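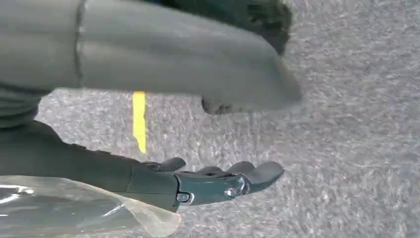
I have been putting off the soft things for most of a year. Coats, spare blankets, the fleece throws that come out in October and never quite go back. They live in a heap at the end of the bed, then on a chair, then on the bedroom floor, and in August I decided I'd had enough of stepping over them.

The bedroom carpet is a light grey with a speckle in it, which I chose because it hides fluff. It does hide fluff. It hides it so well that I didn't know how much was down there until I emptied the hoover after the first pass. So the first job was the floor, before anything got laid out on it. I did it twice, once along the length of the room and once across. The stretch by the radiator needed the crevice tool as well.

I do all my folding on the floor. The bed is too soft and too low for my back, and the kitchen table has a rough edge that catches knitted things. On the carpet I can kneel, spread a blanket right out, and get the corners to meet.

The way I fold a blanket for storage is in half, in half again, then into thirds towards the open end. Press the air out with a forearm between each fold. If it's a thick one I stop at two folds and roll it. Rolled ones go at the bottom of the bag, folded ones on top, and anything with a zip or buttons goes in a bag by itself so it doesn't snag the rest.

For bags I have tried most things. The vacuum sort worked for one winter and then two of them let the air back in, and I came home to a wardrobe door that wouldn't close. Cotton bags are nicer to handle but I can't see what's in them, and I will not keep up with labels. I've gone back to plain clear plastic, the large size, from Zasum. They crinkle and they look like nothing much, but I can tell the grey throw from the grey jumper without opening them. I leave the neck loosely folded over and don't tie it.

Ilse Kuipers, who had this flat before me, left a cedar block in the back of the wardrobe and I've kept it going with a bit of sandpaper every spring. I don't know if it does anything. I've had one moth hole in 3 years and that was in a scarf I'd left on the hook by the front door.

Order of work, for anyone who wants it:

Hoover first. Wash whatever needs washing and dry it for longer than you think, a full extra day for wool. Sort into keep out, put away, and give away. Fold the put away pile. Bag it. Then stop and have something to eat before deciding where the bags go, or you will shove them under the bed like I did last year and have to do it all again.

The give away pile was bigger than I expected. Two blankets went to Salamatu for the dog, and a coat I haven't worn since I lived in Okoro went to the shop on the corner. I nearly kept the coat. It's a good coat, but it has never fitted across the shoulders and I was only keeping it for what it cost me.

The put away bags are now on the top shelf of the wardrobe, the soft grey things together on the left and everything else on the right. There's room for one more up there. The throw we use in the evenings stays on the arm of the sofa, because it gets cold in here by nine even in summer.

Still to do: the drawer under the bed, which sticks, and the bag of odd pillowcases. I'll get to those when the weather turns.

Comments

Dalva Fagundes
Do you not get condensation in plastic? I had a duvet go musty in one and I've been nervous of them since. Mine was up against an outside wall, mind you.

Kayode Nwachukwu
The dog has claimed both blankets and won't let anyone wash them. Mum says thank you.

Somtochukwu Akande
Thirds towards the open end is the bit I was getting wrong. Mine always came out fat on one side. Going to have another go at the spare room tonight.

Reply from the author
Dalva, I've not had it happen, but mine are on an inside wall and I don't seal them. I'd move yours first and see. Kayode, tell her I want a photo.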